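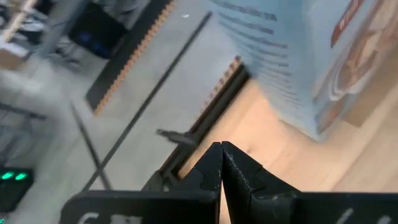 Replacing slats under a latex mattress: notes after one summer

September 23, 2025

In May I replaced the slats in our bed base. The mattress is a latex core from Katitden, bought secondhand from Kumaresan Rao when he moved out of state. It is heavy, it bends in the middle when lifted, and it is less forgiving of a poor base than the spring mattress we had before. I had three emails about the slats after I mentioned them in a comment elsewhere, so the details are collected in one place now.

The old base

The frame is a Sirmont queen with a steel center rail and a ledge along each side. It came with curved slats in plastic end caps. The caps had loosened over the years, and several slats had lost their curve. With springs on top this made no difference that I could feel. With latex there was a shallow dip on my side at hip height, which I first blamed on the mattress.

The check is simple and I should have done it earlier. Put the mattress on the floor for two nights. If the dip is gone, the base is at fault. If the dip is still there, turn the mattress head to foot and try again. If the dip moves with it, the core is worn. Mine was gone on the first night.

The gap

Latex does not have a stiff layer at the bottom. It sags a little into every gap wider than it can bridge, and over the years that sag becomes permanent. The gaps in the Sirmont base were 71 mm. The care sheet for the mattress asks for less than that. Kumaresan had kept it on a solid platform with holes drilled in it, and that explains the good condition it arrived in.

I did not want a solid platform. Our bedroom is on the north side and the air under the bed is cool and damp from November on. Slats let the underside dry.

What I bought

Flat pine slats, 8 mm thicker than the old curved ones, sold by Phelan in a roll joined with webbing. I cut the webbing off. The spacing it sets is for foam and is too wide for what I needed. You can buy loose boards for less if you have a way to cut them square. I have a hand saw and limited patience.

The set cost 220 with delivery. A second, partial set was needed to close the gaps and brought the total to 288. I kept no receipts for screws and sandpaper.

Fitting

1. Take off the old end caps. On this frame they push into holes in the ledge and come out with a flat screwdriver turned a quarter turn. Two of mine snapped and the stubs had to be drilled.

2. Sand the edges of every new slat. The faces were smooth but the corners were sharp enough to catch the mattress cover.

3. Check the center rail for height. Mine sat lower than the side ledges, which is correct for curved slats and wrong for flat ones. I brought it up with strips of hardboard, glued. Lay a straight slat across and look for light under it.

4. Screw down the first slat at the head and the last at the foot. Measure both diagonals of the frame before the last screw goes in. If they differ, push the frame square first.

5. Use a spacer block for the rest. Cut it from scrap to the gap you want. Do not measure each gap by tape, as the error adds up and the final gap will be obviously wrong.

6. One screw at each end, none at the center rail. Pine moves with the seasons and a slat held at three points may split or start to creak.

7. Felt tape along the top of the center rail. I left this out at first and put it in a week later, which meant taking out every screw.

The felt matters more than I expected. Bare wood on a painted steel rail makes a dry ticking noise with each turn. My wife slept through it. I did not.

Firmness

The bed feels firmer than it did. Part of that is the loss of the dip and part is the loss of the spring in the old slats. Curved slats act as a soft layer of their own, and going to flat ones removes it. For me, sleeping on my back, this is fine. Tahira Durrani, who has the same mattress and weighs a good deal less than I do, fitted flat slats last year and went back to curved ones. She sleeps on her side and got a sore shoulder. Her fix was to use curved slats at a closer spacing, doubled under the hips.

If you are light or sleep on your side, I would try the flat slats loose on the ledges for a couple of weeks before screwing anything down.

The topper question

Saqib and Kulsoom Cheema both asked whether a topper would have solved the dip. I tried one before I did any of this, the thin wool one from Iruta. A topper follows whatever is under it. It softened the edges of the dip and the dip stayed. I still use it in winter for warmth.

Moisture

I lift the foot end of the mattress once a month and feel the underside with the back of my hand. So far it has been dry each time, but summer is the easy half of the year. There is no drawer or box under the bed. If there were, I would leave a hand's width of clear space at each side. I will check more often once the heating is on.

Things I would change

I would buy the boards loose and have them cut at the yard. The webbed roll costs more and the webbing was thrown out. I would also buy screws with a smaller head. The ones I used sit slightly proud on four slats, and I had to go back and sink them so they would not rub the cover.

The old curved slats went to Ekrem Ekinci, who wanted them for bean supports. He reports that they bend the wrong way for beans.

I still have to glue one strip of hardboard at the foot end, where it has worked loose on the rail. The glue I used was old. I will redo it with contact cement when the mattress is next off the frame.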